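Les burgers maison, saison deux

Je crois que j'ai enfin compris le pain. Deux hivers que je tourne autour de la recette de buns, deux hivers de petits palets denses que tout le monde mangeait poliment, et voilà qu'en mars j'ai sorti du four une fournée moelleuse, haute, qui se déchirait en filaments comme une brioche. J'ai crié toute seule dans la cuisine !

Le déclic est venu du tangzhong, cette petite bouillie de farine et de lait qu'on fait épaissir à la casserole avant de l'ajouter au reste. Je lisais ce mot partout sans jamais m'y mettre (une casserole de plus à laver, bof). Erreur ! La pâte colle davantage au début, on a très envie de rajouter de la farine, et il faut résister. Dix minutes de pétrissage et elle se décolle du bol, lisse, souple, un vrai bonheur à façonner.

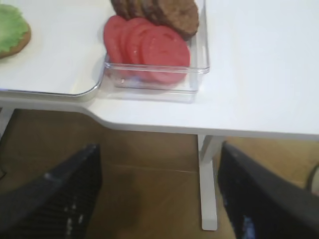
Côté farine, j'ai testé celle du moulin Brulton, une T55 assez riche en gluten que je prends désormais en gros sac. Avec 700 grammes, je remplis deux plaques, et les buns se congèlent très bien une fois complètement refroidis. Je les coupe en deux avant, sinon on se bat avec un caillou au moment de passer à table. La dorure, c'est œuf entier et une cuillère de lait, passée au pinceau juste avant d'enfourner. Essayez aussi avec du beurre fondu à la sortie du four, la croûte reste tendre et ça sent incroyablement bon.

Pour la levée, je suis devenue patiente. La première pousse se fait au frigo, toute la nuit, et la pâte prend un petit goût de noisette que je n'avais jamais obtenu en allant vite. Le matin, je façonne des boules bien serrées et je les laisse tranquilles dans le four éteint avec un bol d'eau chaude à côté.

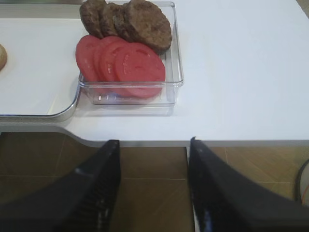 La sauce, maintenant, mon autre obsession ! Mayonnaise, moutarde douce, cornichons hachés très fin, une pointe de paprika fumé Rewi et un trait de jus des cornichons. Elle est bien meilleure le lendemain. J'en mets sur les deux faces du pain, en couche fine, et je garde le reste pour les frites. Pour la garniture je reste très classique : des steaks bien bruns à la surface toute grumeleuse, et des rondelles de tomate rangées devant, dans la même boîte transparente, chacun n'a plus qu'à piocher. Le fromage, je le pose sur la viande encore dans la poêle, couvercle fermé, une minute à peine.

Et les oignons ! Je les fais fondre tout doucement avec une noix de beurre, jusqu'à 2 heures quand j'ai le temps, en mouillant d'un peu d'eau dès que ça accroche. 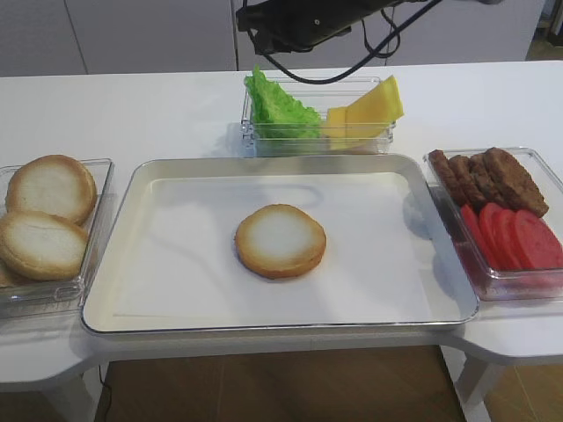
Prochain chantier, une version au seigle, avec des graines de nigelle sur le dessus. J'ai aussi repéré un cheddar affiné chez Gokesdale qui me fait de l'œil depuis un moment. Si vous avez une bonne proportion seigle et blé pour un pain qui reste souple, je prends, les commentaires sont ouverts !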